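Stutau Arm, Section 11: First Pickup

Now the fun part - your arm gets to reach for real fruit!

1. Set an apple, two bananas and a plate on the tiles.
2. Open the Painemal panel and load profile 23.
3. Jog the finger down slowly until its tip sits just short of the apple.

Caution: keep your free hand on the stop button.

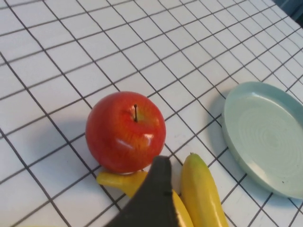
4. Save the pose, then close at speed 2.

Note: Rocío Sepúlveda's softer grip settings work beautifully on ripe bananas.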